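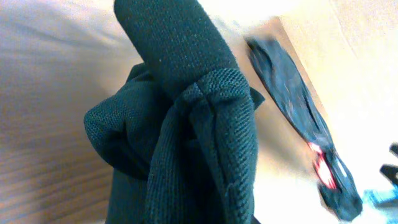
Laundry and Garment Store Working Group, minutes
Last updated: November

Held in the Memell room, Friday, 2 p.m.
Attending: Onni Kokkonen (chair), Impi Lahtinen, Amedeo Marchetti, Ibsa Lencho
Apologies: Santeri Väisänen
Minutes: Ibsa Lencho

1. Previous minutes
Accepted with one correction. Item 4 should read "knitwear shelf," not "linen shelf."

2. Stock
Lahtinen reported 189 garments on the register, of which 141 are folded, labeled and shelved. The rest are in the sorting bins. Kokkonen asked whether the register includes items out at Stikutico for repair. Lahtinen confirmed that it does not. Repair items are to be entered under a separate heading from now on.

3. Folding table
Marchetti reported on the wooden table. The top is sound and the finish is in good order. One corner had a rough spot that caught on fine knits; it has been sanded and waxed. Lencho asked for the table to be kept clear of labels and pens while garments are laid out. Agreed.

The group discussed a cloth cover for the top. Marchetti was against it, as a cover shifts when a sleeve is pulled straight. Lahtinen had no objection to the bare wood provided it is wiped down before each batch. No cover will be bought. 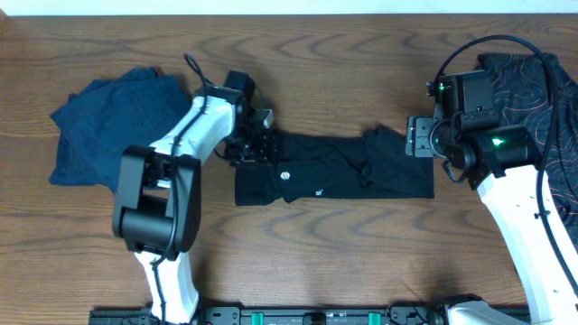
4. Folding method
The method sheet from Malter was reviewed. Wording agreed as follows: lay the garment flat, front down, and smooth from the center outward. Bring in each side to the width of the card. Fold sleeves back along the side, then fold the body up from the hem in two turns.

Dark garments are to be checked for lint on both faces before the first fold. Lahtinen noted that black items have been coming back from the shelf with lint on the inside of the fold. Lint rollers to be kept at the table. Lencho to order 22 refills from Laaksonen.

Kokkonen proposed a limit on stack height for sweaters. After discussion the limit was set at three for heavy knits. No limit was set for shirts.
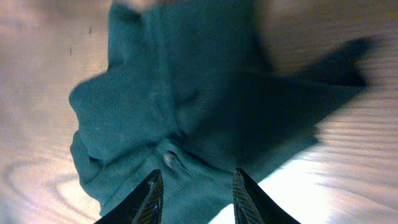 KNITWEAR AND BUTTONED ITEMS

5. Buttons
Väisänen had sent a note in advance asking that buttons be fastened before folding. Marchetti considered this slow for cardigans and suggested fastening the top and bottom buttons only. Agreed on trial until the next meeting.

Loose buttons are to be bagged and pinned to the care label. Items with a missing button go to the repair bin and are not shelved.

6. Bunched items
Knits found bunched in the bins are to be shaken out and left flat before folding. They are not to be pressed. Lahtinen will add a line to the method sheet.

7. Actions
Lahtinen: repair heading in register; revised method sheet.
Lencho: refills.
Marchetti: second coat of wax on the table corner.
Väisänen: price for larger shelf labels.

8. Any other business
None. Meeting closed at 3:10 p.m.

2 comments | 3 shares
Contact the working group | Copyright Memell | Back to top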